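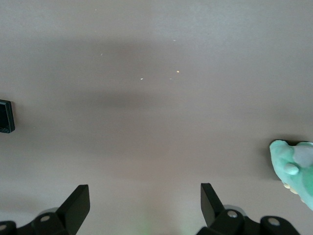 Did the Plulville rally show that Guerreiro still holds the town? It showed that her people can fill seats in February, and little beyond that.

Notes while I have them. Doors at the Montes hall opened late in the afternoon. The fire limit posted by the entrance is 269 and the stewards stopped admitting people before the speeches began. The party's post on Meta's site gave attendance as "over 2,000". I can't get near that number even with the parking lot included, and I walked the lot twice.

Glória Guerreiro spoke second. Water rates, the Trivach road, then the challenge: let the mayor book the same hall, on the same terms, with no buses. The buses are a fair point. His last event drew on three outlying districts, and the ward breakdown was never released. Hers wasn't either. I asked at the side table and was told it would come by email. It has not.

Rui Guerreiro is on the other slate and is a cousin, or a cousin's son, depending on who is asked. He needs 90 signatures to stay on the ballot in the east ward and has filed them. Two were challenged on address grounds. The clerk will rule before the deadline, and I expect both to be struck with no effect on the total.

Turnout at rallies has tracked the vote poorly in this district. In the last race the larger crowd belonged to the losing side – by a wide margin, if the hall receipts are right. I need to pull those receipts again and check the dates against the permit log before I write any of this up.

Home after nine. Call the clerk in the morning.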